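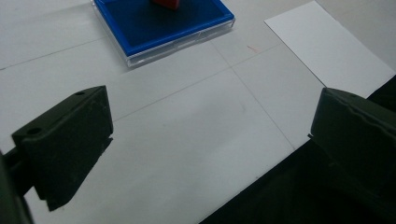 So the gripper works now. I'm saying that quietly because the last time I said it out loud the left finger unscrewed itself and rolled under the radiator, and I had to get the broom.

If you're new here, this is the hand-held gripper I've been building on and off since July, mostly on the big table at Trumanus (the shared workshop I pay for every month and used to visit twice a year). It's a handle, a trigger, two fingers and a camera that looks out over the fingers. You walk it around and pick things up with it yourself, and later the arm is supposed to learn from what you did. The arm is at home, on a shelf, in 3 pieces. One thing at a time!

Last post I was moaning about the fingers, so let me catch you up. The first pair was too slim and bent outward whenever I squeezed hard, which made the tips meet in a little V and spit out whatever I was holding. The new ones are chunky — really chunky, like doorstops — and I printed them in a dark green because that was the spool Ekberg had on sale and I'm cheap. They don't flex in any way I can feel. They've picked up some scuffs already and I've decided to like that.

The trigger took longer than the fingers did. I'd been using a spring out of an old stapler, and it was so stiff that after ten minutes my hand cramped up and I started grabbing things in a jerky way, which is no use if you want a machine to copy you. I went through a whole drawer of springs before I found a soft one that still opens the fingers all the way. Then the linkage squeaked. Then I greased it and got grease on the lens. You know how it goes.

The other job was the table. I wanted simple things to reach for, and I wanted them to show up clearly against a plain background, so blue and red on white it is. I have a lot of opinions about whites now. Shiny white is terrible, it throws the ceiling lights right back at you. Matte is what you want, and soft light from overhead if you can get it. 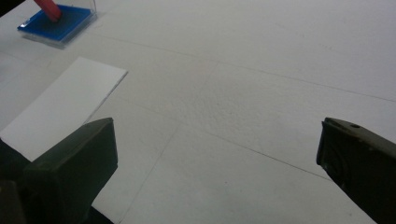 I've also learned to start every reach with the fingers wide open, even when the thing I'm going for is tiny. My early tries had me starting half closed and fiddling with the trigger on the way in, and when I went back through them I couldn't tell where the approach stopped and the grab began. Open, travel, close. I mutter it under my breath and the woodturners have stopped looking over.

As for the recordings, I've saved over 400 reaches so far, and the folder for the software side (which I've named Jelley, don't ask) has 2184 files in it, a lot of them logs I should delete. Each reach gets a line in a notebook with a good, bad or meh next to it. Meh is winning.

Still on the list: the mounting arm on the left side needs a longer screw, the handle needs some kind of rubber wrap, and I'd like the camera tilted down a touch so the fingers take up less of the view. I drew up a new bracket for that on Tuesday and it's 3 millimeters too narrow, so I get to print it again. I might order a better hinge from Crabtree while I'm at it — theirs cost more, but the one I've got has a wobble that I can feel in my wrist.

If anybody has a favorite rubber wrap for tool handles, tell me in the comments. Hockey tape is the front runner, but I've only got neon orange.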